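4.2 Reporting rules for door-opening trials in simulation

The guidance in this section applies to any benchmark entry in which an arm must open a hinged door by its handle. It was drafted after the first review round in May, when entries from the Kolport and Nosetti groups reported success on the same task under rules that turned out to be incompatible. Kolport ended a trial as soon as the door left its closed position. Nosetti required the door to remain open after the gripper had let go. Both choices can be defended, but the resulting figures cannot be placed in one table.

We therefore set out what an entry shall state before any success rate is given. The word "shall" marks a requirement for inclusion in the Trallance comparison. The word "should" marks a recommendation, and departures from it are to be noted in the entry.

4.2.1 Start state. The entry shall give the starting joint positions of the arm, the position of the cabinet relative to the arm base, and the range from which each was drawn. Where a cabinet has more than one door, the target door shall be named in the task file before the trial begins. A policy that opens a different door has failed the trial, even if the motion itself was clean. Doors that are not the target should be left free to move, so that accidental contact has a visible effect.

4.2.2 Contact. Handle contact shall be computed from the collision shapes and not from the rendered meshes. Thin bar handles of the type in Figure 3 are a known source of error. A collision shape that fills the space between the bar and the door allows the fingers to push against a solid block, and the policy learns a motion that has no use on real furniture. The standoffs shall be modeled, and the gap behind the bar shall be kept open. Friction values for fingers and handle shall be listed separately.

4.2.3 Success. A door counts as open when its hinge angle has passed the threshold stated in the entry and has stayed beyond it for 2 seconds. The threshold shall be fixed for all methods compared in the same table. Partial openings should be reported in a separate column, as they show whether a policy fails at the grasp or during the pull.

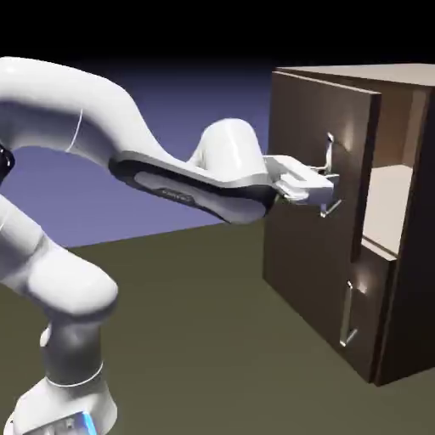
Figure 3. Simulated arm with its gripper at the upper handle of a two-door cabinet. The upper door appears slightly open; the lower door is flush with the front. A state of this kind is recorded as a partial opening unless the stated threshold has been passed.

Inês Azevedo objected in her written comments that a fixed hold time favors slow policies, and that a door resting against a finger would pass the test without ever having been released. She asked that release be made part of the success condition for every entry. The working group accepted the second point and left the first open. Under the current text, the gripper shall be clear of the handle and the door for the full hold time. Entries that cannot meet this condition may still be listed, with the label "held open" next to the result.

4.2.4 Number of trials. Each method shall be run for 1,000 trials per cabinet model, spread evenly over 5 random seeds. Results shall be given per seed as well as in total. In the first round, one entry reported 340 trials after removing those in which the simulator had become unstable. Such trials shall no longer be removed. They count as failures, and their number is given in a footnote to the table.

4.2.5 Force limits. A trial shall be stopped and marked as failed if the force on the handle exceeds the limit set in the task file. The limit proposed by Fernanda Mendes for the Garcia cabinet set has been adopted as the default. Authors may use a lower value – a higher one requires a written reason and places the entry outside the main comparison.

4.2.6 Images and video. Rendered images should be taken from the same trials that were scored. Lighting and background may be plain, but the handle and the door edge should both be visible, so that a reader can compare the picture with the recorded hinge angle. Each caption shall state that the image is simulated. Video shall be shown at the speed of the simulation clock, or the playback factor shall be given on screen.

Entries submitted before 14/11/2021 are judged under the earlier rules and appear in the appendix.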